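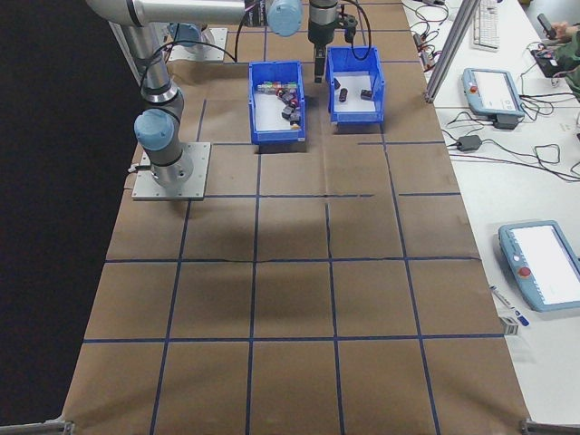

Equipment planning: second cell, grippers and bench space

The equipment round for the coming year closes in March, and the automation group at Wistcombe has to submit one combined bid covering both sorting tables. Last year the two were costed separately and the shared items fell between them. The notes below set out what is to be requested, what has been left out, and what each section needs to send in before the form is completed.

Scope of the bid

The bid covers the small-parts sorting work only. In this work an arm takes mixed blocks and components from one bin and places them in the neighbouring one. The conveyor trials at Trolumley have their own budget line and should not appear here, even where they use the same model of gripper. Items already on order are also excluded.

Arms

No new arms will be requested. Two are mounted at the sorting table, each on an aluminium plate, and the plates can be moved along the table if the layout changes. A third arm was considered in the autumn and dropped. Floor loading was acceptable, but the reach envelopes would have overlapped over the bins and the extra interlocking would have cost more in engineering time than the arm would have saved in cycle time. The arms' service contract with Sukik runs for another full year and is paid from the maintenance account.

Sections that still want a third arm should make the case against the following round. A short throughput estimate is needed, with the assumptions stated. Supplier brochures are not sufficient.

Grippers and fingers

The gripper is the largest single item. The present unit handles rectangular blocks reliably, but short cylinders lying on their side near the wall of a bin remain the weak case. Two options were priced.

Option A is a spare of the existing gripper with a set of machined fingers, quoted at £1,859 including the coupling. Option B is a set of narrower fingers for the existing gripper only, at £416 for two pairs. Option B addresses the bin wall problem directly. Option A addresses it as well and also gives cover if the current unit fails, for which the replacement lead time is presently nine weeks.

The recommendation is Option A. If the round is cut, Option B becomes the fallback and the risk of a nine-week stoppage should be written into the risk log in plain terms. Fingers made in the workshop were tried and are suitable for fit checks. They flex too much under load to be used for measured runs.

Cabling

Cable runs were left out of both bids last year and were then bought piecemeal. This time they are a separate line. The arm cable follows the links externally, and the gripper lead is a coiled type. Coiled leads should be treated as consumables and budgeted at two per gripper per year. Dress kits with clips and sleeves have been quoted by Sima at £957 for the pair of arms, fitted. An unfitted price has been requested and had not arrived when this item was written.

Please check connector types before sending figures. The pendant extension leads and the controller leads are similar in appearance and differ in pin count, and the wrong one was ordered twice last year.

Table covering and bins

The covering is brown kraft paper marked into a grid with dark blue tape. It is cheap and quick to replace, and the grid gives a repeatable reference for setting down bins and fixtures by eye. It does crease. For work where the height of the table surface matters, creasing is enough to upset a low approach, and a rigid printed sheet was suggested in its place.

The rigid sheet has not been included. It would need cutting round each mounting plate and recutting whenever a plate is moved. The paper will continue, with a budget of £200 for paper and tape across the year. Tape should be the same width and colour as at present, so that older set-up sheets remain usable.

Bins are to be kept to the current blue plastic pattern. A change of bin means new pick limits and new rim clearances, and the cost of that work does not appear on the bin supplier's invoice. Six spares are requested. Any section wanting a deeper bin should say so now and should include the hours for reworking the approach paths.

Pendants and the operator's desk

The desk beside the table carries the teach pendants, a keyboard, power adapters and whatever device is being wired up at the time. It has reached its limit. The pendants lie flat on the desk surface, with their power bricks and leads among them, and the emergency stop buttons are on the pendants themselves. Each pendant needs a fixed place that can be reached without moving anything else.

The following will be requested for the desk:

Two wall or rail brackets for the pendants, with hooks for the spare lead length. The upright aluminium rail between table and desk may take one of them. The bracket must not stand into the working area of the arm.

One under-desk tray for power bricks, ventilated, with strain relief at both ends.

A second small bench for wiring and electronics, to be placed away from the pendants. A used bench from stores is acceptable if it has an earthed mat point.

Cable labels, printed, for both ends of every lead on the desk.

The second bench is the item most likely to be struck out by the equipment panel as furniture. It should be described on the form by its function, and the form should state that wiring work is currently carried out on the same surface as the pendants.

Items considered and not included

An overhead camera mount. The present fixed mount is adequate for the coming year.

A powered height-adjustable table. The arms would need recalibrating after every change of height.

Soft-sided guarding. This depends on the outcome of the site safety review and will be bid for separately if the review calls for it.

Additional pendant licences. Use over the last two quarters does not support them.

Time and installation

Equipment bids have tended to leave out labour. For this round each line must carry an installation figure in hours, including downtime on the table. For the gripper, allow a full day for mounting, setting the tool centre point and repeating the reference picks. For the dress kits, allow half a day per arm. The desk work can be done while the table is running, provided that the pendants are kept in reach throughout.

Installation is to be grouped into a single shutdown where possible. The gripper and the dress kits should be fitted together, as the cable route past the wrist changes with the gripper coupling and would otherwise have to be done twice.

Order of priority

If the full amount is not awarded, lines will be taken in this order: pendant brackets and power tray, gripper, dress kits, second bench, spare bins. Paper, tape and labels will be moved to the consumables account if necessary. Sections that disagree with the order should reply with an alternative and not only an objection.

What to send

Each section should return its figures on the standard sheet by noon on Wednesday. Quotes must be in writing and show delivery as a separate amount. State the supplier's lead time and whether it runs from order or from payment. Where only one quote has been obtained, give the reason in one line. Prices given by telephone will be entered as estimates and flagged as such on the form.

The completed bid will be placed in the shared planning folder under Wistcombe, equipment, sorting tables.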